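Économie industrielle – Séance 4
L'annonce d'implantation : lire un communiqué sans y croire trop vite
Notes de cours, Tarek Lahlou

À lire avant la séance : le dossier Doltis (communiqué, deux articles de presse, extrait du rapport annuel). Le dossier Galanis servira la semaine suivante, inutile de l'imprimer maintenant.

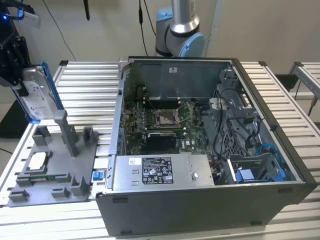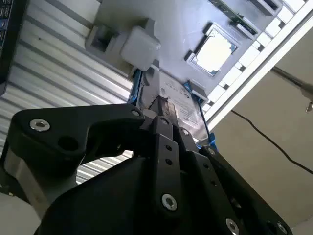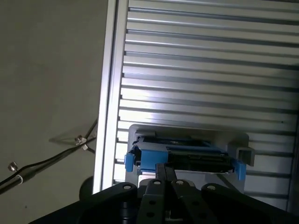
1. Ce qu'une annonce engage

Quand un constructeur ou un équipementier déclare qu'il « va investir » dans un pays, il faut d'abord chercher le verbe. « Étudie », « envisage », « a signé un protocole d'accord », « a décidé », « a passé commande des machines » : cinq stades différents, que la presse résume volontiers par le même titre. Un protocole d'accord n'oblige en général à rien de précis. Il permet aux deux signataires d'être photographiés ensemble.

Cas Doltis. L'équipementier annonce en janvier une usine de faisceaux électriques et 3 000 emplois. Le ministère reprend le chiffre, la région aussi, puis un cabinet de conseil, qui cite le ministère. On a donc quatre sources et une seule origine. Le rapport annuel donne un effectif prévu de 578 personnes à l'ouverture ; le reste dépend d'une « phase ultérieure » sans date ni budget.

Question à vous poser : qui, dans cette chaîne, avait intérêt à vérifier ?

2. Emplois directs, indirects, induits

Directs : les salariés du site. Indirects : ceux des fournisseurs, dans la mesure où l'activité nouvelle les fait travailler. Induits : ceux que financent les dépenses des deux premiers groupes (commerce, logement, etc.). Les coefficients multiplicateurs utilisés pour passer des uns aux autres viennent souvent d'une autre branche, parfois d'un autre pays. Dalia Badawi a repris à la main le calcul joint au dossier Brovetti et tombe sur 3,002 comme multiplicateur. Trois décimales pour un coefficient emprunté, cela devrait vous rendre méfiants. Je n'ai jamais obtenu la méthode complète.

Attention aussi aux déplacements : un atelier qui ferme à 19 kilomètres pour rouvrir sur le nouveau site, ce sont des emplois transférés. Ils figurent pourtant dans le total.

3. Le montage en kits

Beaucoup d'implantations commencent par l'assemblage de kits importés. La valeur ajoutée locale peut rester faible pendant des années, et le taux d'intégration affiché dépend de ce qu'on met au numérateur – le transport intérieur et l'emballage y entrent plus souvent qu'on ne le croit. Demandez toujours la formule.

Brendan Ó Dálaigh défend une position plus favorable (apprentissage, montée progressive des fournisseurs locaux). Son texte est dans le recueil, lisez-le sérieusement. Je lui reproche surtout de retenir des cas où la montée a eu lieu et de passer vite sur Bodora, où l'on visse toujours les mêmes kits.

4. Pour la prochaine fois

Une page sur le dossier Doltis : relever chaque engagement chiffré, indiquer qui le prend, à quelle échéance, et ce qui se passe s'il n'est pas tenu. Si la dernière colonne est vide, laissez-la vide.

Chaimae Nasr et Tatu Magesa présentent Galanis, quinze minutes, sans diapositives reprises du site de l'entreprise.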